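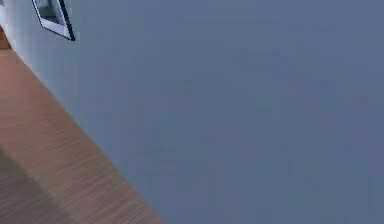 Mélanie Lemieux replied that the agent was still stopping facing a wall after the patch, and asked whether the others had the same thing with the Fulow build or only her group.

Marius Hodoroagă: Same with us. Seed 89, second room. It turns into the wall, the policy keeps asking for forward, and the position does not change until the episode times out.

Ticket: Agent stuck against wall, indoor navigation task
Project: Korkusik (student navigation project, simulation stage)
Component: Isiveck planner, collision handling
Priority: high, blocks the January assessment
Assigned to: Satish Thevar
Status: resolved

Steps to reproduce
Load the flat with the blue-grey walls and wooden floor. Set the seed to 89. Run the default policy with the step limit at 300. Watch the position log, not the reward curve.

Expected: agent backs off after a failed forward step and picks a new heading.
Seen: forward is repeated to the end of the episode. Reward stays flat. No error is raised.

Satish Thevar: Can you attach the saved view as well as the log? I need to know what the policy was being fed.

Mélanie Lemieux: It's the one on the ticket. Nearly all wall, a wedge of floor down the left, the bottom of a picture frame at the top. The horizon is well off level.

Satish Thevar: Then there are two faults. The tilt should not be there at all. The task file fixes roll at zero. Which version of the Després camera wrapper are you on?

Mélanie Lemieux: Whatever was on the lab machines. I haven't updated it.

Satish Thevar: The lab copy reads the angles in the wrong order, so a pitch change comes out partly as roll. Pull the current one and run again. Leave the planner alone for now.

Mélanie Lemieux: Updated. Horizon is level. Still gets stuck.

Marius Hodoroagă: Confirmed here. Level, still stuck.

Imelda Maglaya: The collision flag is set in the simulator but the planner never reads it. Look at the step function: it clears the flag before the observation is built. I moved the clear to the end of the step and the agent turned away on the second attempt.

Satish Thevar: Agreed. Please also add a check for no movement over 2 steps, in case the flag is missed for some other reason.

Imelda Maglaya: Added. Branch is up. Ran 2,000 episodes overnight with mixed seeds, none ended with the agent pinned. A few still time out in the corridor, but they are moving when they do.

Ruairí Hegarty: Corridor timeouts are a separate ticket. Please don't raise the step limit to hide them. It stays at 300 for marking.

Mélanie Lemieux: Do we have to retrain?

Ruairí Hegarty: Yes, if your training data was recorded with the old wrapper. The views will be tilted and the policy will have learnt from them. Note the wrapper version in your report.

Marius Hodoroagă: Retraining ours now. Merged the branch without conflicts.

Satish Thevar: Closing. Reopen with the seed and the position log if it comes back.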